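Ikent Building 2, Packing Room
Carpeted Platform: Inspection Checklist with Comments, October
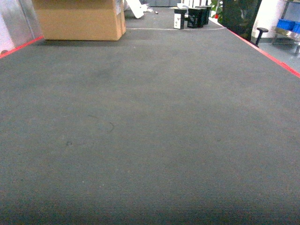 Inspector: Keabetswe Dlamini
Area contact: Ardalan Fallahi
Status codes: P = pass, M = monitor, A = action required, N = not checked

1. Carpet surface
1.1 Ribbed carpet flat, no lifting or ripples: P
1.2 Surface clean: M
Comment: Curved dark strand, like a hair or loose fiber, left of center. Small dark spot close to it, debris or stain not determined. Vacuum first, then spot clean if the mark remains.
1.3 Wear: M
Comment: Faint darker patch left of center. Could be soiling or wear. Compare at next inspection before ordering carpet.

2. Edges
2.1 Red strip present on left and right sides: P
2.2 Strips fixed along full length: N
Comment: Left strip not checked where it ends near the carton. Hand check both strips with the carton removed.
2.3 Step height marked on platform side: P

3. Lines and cables
3.1 No trip hazard on walking surface: A
Comment: Thin pale line across the far part of the platform, tape or flat cable. Fallahi to identify. If cable, reroute off the carpet or cover it. If tape, press down any loose ends.

4. Storage on platform
4.1 Working area clear: P
4.2 Items at back edge stable: M
Comment: Large corrugated carton at back left. Limit for a single carton is 40 lb. Weight not taken. Move to the Wamau rack if it is staying past the end of the shift.
4.3 Black items at back edge listed on area inventory: N

5. Load and access
5.1 Rated load sign (400 lb) posted at entrance: P
5.2 Aisle in front of platform at least 80 inches: P
Comment: Measured 98 inches at the narrowest point.

Items marked A are due before the next packing shift. Items marked N carry over to the follow-up visit. Return the signed copy to the Flovero site office, second tray.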